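Kundenservice Kotow Snackversand
Vorgang 1199: Knabberpaket, Inhalt und Packliste passen nicht zusammen
Status: gelöst
Eröffnet von: Seon-mi Won
Bearbeitet von: In-ho Chae
Eröffnet am: 15. Januar 2020

Seon-mi Won schrieb:

Liebes Kotow-Team,

zuerst einmal vielen Dank für die schnelle Lieferung, das Paket war viel früher da als gedacht, und meine Mutter hat sich so gefreut, dass sie mich gleich angerufen hat (eigentlich wollte sie mit dem Öffnen warten, bis ich zum Tee komme, aber das hat natürlich nicht geklappt!). Bestellt hatte ich die große Mischung "Usomow" mit der Bitte, alles einzeln verpackt zu lassen, damit sie sich über mehrere Wochen etwas herausnehmen kann. Sie mag es nicht, wenn einmal angebrochene Tüten weich werden.

Jetzt sitzen wir hier mit der Packliste und kommen nicht weiter. Auf der Liste stehen 21 Positionen, und bei einigen wissen wir einfach nicht, was gemeint ist. Wir haben angefangen, die Sachen in einen flachen weißen Deckel zu sortieren, der Rest liegt daneben auf dem Tisch. Die weißen Bonbons in der klaren Hülle haben wir gleich gefunden, das goldbraune Gebäck im durchsichtigen Beutel auch, und das in Gold und Weiß eingewickelte Gebäckstück mit der roten Schrift hat meine Mutter schon für den Nachmittag beiseite gewünscht.

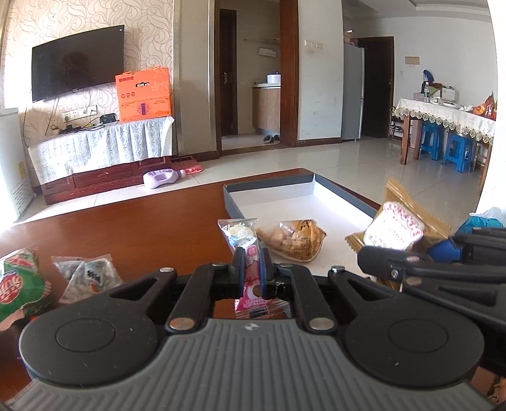

Was uns Kopfzerbrechen macht, sind die Positionen 8 und 14. Position 8 heißt bei Ihnen nur "Kerne, geröstet, Beutel", und wir haben mehr als eine Sorte, die das sein könnte. Position 14 heißt "Riegel oder Stange, rot", ohne Gewicht und ohne Hersteller. Meine Mutter verträgt keine Erdnüsse, deshalb möchte ich das gern genau wissen, bevor etwas aufgemacht wird. Entschuldigen Sie die lange Nachricht, ich schreibe immer so viel!

Herzliche Grüße
Seon-mi Won

In-ho Chae antwortete:

Liebe Frau Won,

über lange Nachrichten freuen wir uns, da weiß man wenigstens, worum es geht! Bitte lassen Sie alles, was nicht eindeutig ist, vorerst geschlossen. Ich habe mir die Packliste aus dem Lager kommen lassen, und Sie haben völlig recht, die Bezeichnungen sind so knapp, dass ich selbst zweimal hinschauen musste. Die Liste stammt noch aus dem September, als wir die Mischung anders zusammengestellt haben. Mein Vorschlag:

1. Die Beutel mit Kernen oder Nüssen und die rote Packung getrennt vom übrigen Gebäck hinlegen.
2. Bei den klaren Beuteln nach einem weißen Etikett suchen. Dort steht die Zutatenliste.
3. Mir schreiben, was darauf steht und was auf der roten Packung steht.

Viele Grüße und einen lieben Gruß an Ihre Mutter
In-ho Chae

Seon-mi Won schrieb:

Lieber Herr Chae,

das ging ja fix! Meine Mutter hat den Tee noch einmal aufgegossen und wir haben weitergemacht. Die grünen Tüten kennt sie und hätte sie am liebsten sofort gegessen, die sind also kein Problem. Das Etikett auf dem klaren Beutel ist schwarz bedruckt, für uns aber sehr klein. Können Sie damit etwas anfangen?

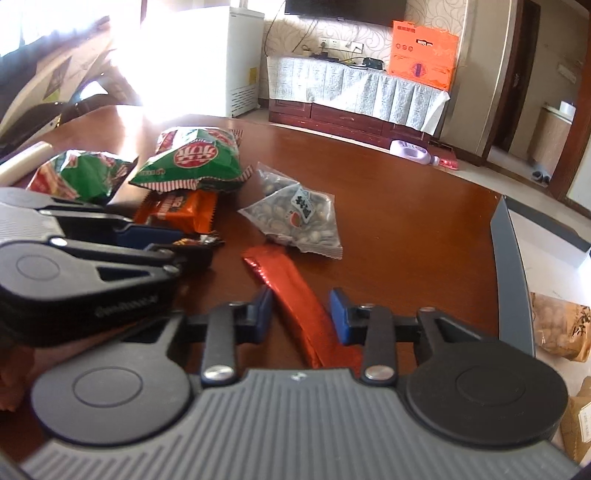
Anhang 2: Rote Folienpackung, dahinter der klare Beutel mit weißem Etikett

In-ho Chae antwortete:

Liebe Frau Won,

vielen Dank, damit komme ich weiter! Ganz ehrlich, die kleine Schrift kann ich auf dem Foto auch nicht lesen, also habe ich im Lager nachgefragt. Die Kollegin hat die Artikel zu Ihrer Bestellung herausgesucht: Der Beutel ist Position 8, die rote Packung ist Position 14. Für beide sind bei uns keine Erdnüsse als Zutat eingetragen, Spuren schließt der Lieferant aber nicht aus. Wenn Ihre Mutter auch auf Spuren reagiert, heben Sie die beiden bitte für andere Gäste auf, ich schreibe Ihnen den Betrag dann gut. Eine lesbare Liste mit allen Zutaten schicke ich Ihnen heute noch per Post, in großer Schrift.

Seon-mi Won schrieb:

Das ist wirklich lieb von Ihnen. Wir gehen lieber auf Nummer sicher, die beiden Sachen nehme ich mit nach Hause, und die Gutschrift nehmen wir gern an. Den Rest räumt meine Mutter gerade wieder ein, bis auf das Gebäckstück.

Interne Notiz: Gutschrift für Positionen 8 und 14 veranlasst. Artikeltexte der Mischung "Usomow" bitte überarbeiten, Hersteller und Gewicht ergänzen. Vorgang geschlossen.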